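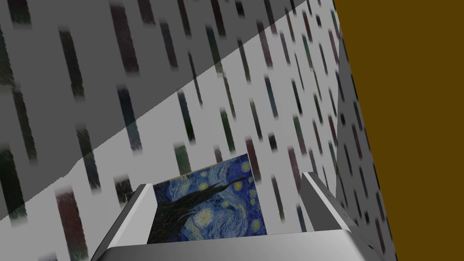

Opening slide: two light grey gripper fingers, computer rendering.

Speaker notes: Relief registration after the Prendlow floods
Session time: 16 minutes, questions to follow

Slide 1. Welcome and purpose

Good morning. I am grateful to the Kiltitz district office for the invitation. My remarks concern the registration of displaced households in the Prendlow valley after the river Kun left its banks in November. I will speak about how names were taken, how lists were checked, and what remains to be settled before the next rainy season.

(Pause while late arrivals are seated.)

Slide 2. The situation on the first night

The embankment at Prendlow gave way shortly before 2 a.m. Families from the lower wards moved to school buildings and to the covered market in Kiltitz. The district opened 7 reception centers within a day. Each center began its own list, on paper, in its own format. Some listed heads of household only. Others listed every person, including infants.

Slide 3. Figures

The consolidated register now holds 2,888 persons. Please state clearly that this is a count of persons and should not be compared with earlier household totals given to the press. Persons staying with relatives outside the valley are included only if they reported to a center.

If asked about deaths or missing persons, refer the question to the provincial police.

Slide 4. Duplicate entries

Many families moved between centers in the first week and were entered more than once. The Undunora relief office compared the lists by name, ward and year of birth. Where two entries agreed on all of these, one was removed. Where they agreed on only part, a clerk visited the family. No entry was removed on the basis of a name alone. 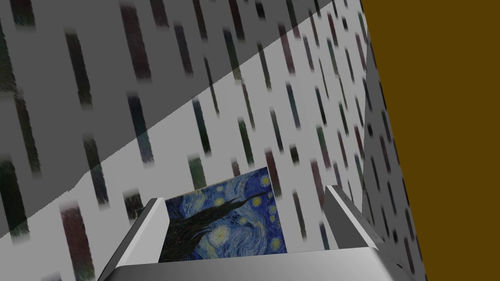 Merike Priedītis wrote to us after the draft of this talk was circulated, and asked that the following be read out in full: "My mother was struck from the list at the market center and had no ration card for two weeks. The clerk did come in the end, but she had gone to my sister's by then. Please leave a written notice when you do not find a person in."

Read the letter slowly. Then confirm that written notices are now left at every visit, and that a removed entry stays open for appeal.

Slide 5. Matters outstanding

The land records of the lower wards were damaged, and tenants without papers cannot yet apply for rebuilding grants. The district has proposed that ward elders certify residence. The province has not replied.

A single registration form has been agreed upon by Kiltitz and Undunora. Copies are on the table by the door. Comments on the form should reach the Undunora office before the end of the month.

Slide 6. Questions

Take questions from residents first, then from officials and the press.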